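Brorkosville Automation Forum > Shop Practice > Written rules for arms used in home-type rooms

iona_lennox
Posted in January, 9:10 am

We are rewriting our house rules for arms that work in ordinary rooms, meaning closets, counters and drying racks, with no fence. The old sheet came from the Plelanard cell and assumes a cage. My draft so far:

Speed limit of 300 mm/s whenever a person can reach the arm.
No reaching into a closet with the door less than fully open.
Loose cable on the arm gets tied down before power on.

The third one is where I expect complaints.

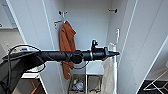

Arm across the open closet, with the cable hanging in a loop under the joint

ustyna.b
Posted 9:45 am

Tied down how tight? We followed a rule like that at Brolen and pulled two connectors in a month. The cable needs slack at the joints or it fails. I would write a maximum loop size and leave it there.

iona_lennox
Posted 10:02 am

Fair. What size? A loop that can catch a wall hook or a bag handle is too big for me.

ustyna.b
Posted 10:20 am

45 mm of hang at the worst pose. Run the arm through its poses by hand first and measure.

yen_luc
Posted 11:31 am

You also need something on contact. Your draft covers speed in free space and says nothing about a finger touching metal. Recess edges are the worst spot for us, as the tip can wedge against the lip and the force reading comes up late.
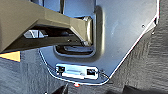 Finger tip at the lip of a recess in a metal panel

I'd put a separate, lower speed on any move that ends inside an opening. Our sheet has this in two parts, pasted below.

1. Before the move: check the finger for play, check the force limit, and confirm that the stop button is in someone's hand. A cable running behind the finger gets looked at from the wrist camera before anyone starts.

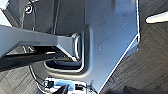

2. During the move: one person watches the camera view and one watches the arm. If either says stop, you stop and write it down, including when it was a false alarm.

m_hrynyshyn
Posted 1:15 pm

I don't agree with two people. We are a small shop and that rule would be ignored by the second week, and then the rest of the sheet gets ignored with it. One trained operator and a low force limit is enough for light work.

yen_luc
Posted 1:40 pm

One person can't watch a screen and an arm together. If you only have one, have them watch the arm and forget the screen.

m_hrynyshyn
Posted 1:52 pm

That I could live with.

iona_lennox
Posted 2:30 pm

Adding it as the single operator option. Next item is wrist orientation. With the wrist turned up, the camera gives you ceiling and not much of the work, so the draft says no closing the gripper on camera view alone in that pose.
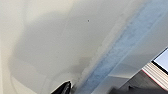

Svitlana Stasiv thinks that line is too narrow and should cover any pose where the target is out of view, whichever way the wrist is facing. She also wants the draft to say who is allowed to change the force limit. At Lévesque it was left open and every shift had its own number.

ustyna.b
Posted 3:05 pm

Agree with Svitlana on the force limit. Put a name on the sheet and date every change. I'm less sure about the out of view rule, it would block half of our closet work.

iona_lennox
Posted 3:20 pm

Then give me wording that doesn't. I'll post draft 2 once the cable line is settled.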